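Forum > Learning from demonstration > Data collection
Reading time: 2 min

zhan_cordeiro
We collect teleoperated examples for PC disassembly, 48 until now. My question is about grip on the blue plastic parts. If the pads close on the ribbed rail, do you keep the episode or delete it?
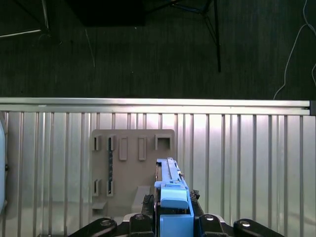 Wrist view, blue part between the pads

muvbridge_tom
I would delete. The policy copies every bad grip you give it.

okt_lena
I disagree with Tom. In October we removed 9 such episodes and the policy became worse at recovering. Keep them, but put a label. Is the fixture printed by yourselves?

zhan_cordeiro
Yes, printed. It has posts and slots, so a drive in its caddy can stand beside the open tower. 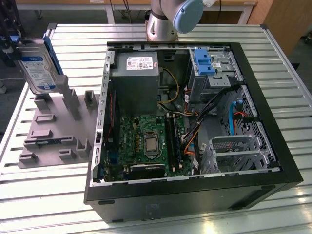 Side camera: tower, fixture and drive

muvbridge_tom
Then please move the fixture between episodes. With 50 examples at one position it learns the position only.

zhan_cordeiro
I will try 2 positions first, and keep the labels as Lena wrote.

Tags: teleoperation, grasping, datasets
Contact | © Hadomeck Forum | Back to top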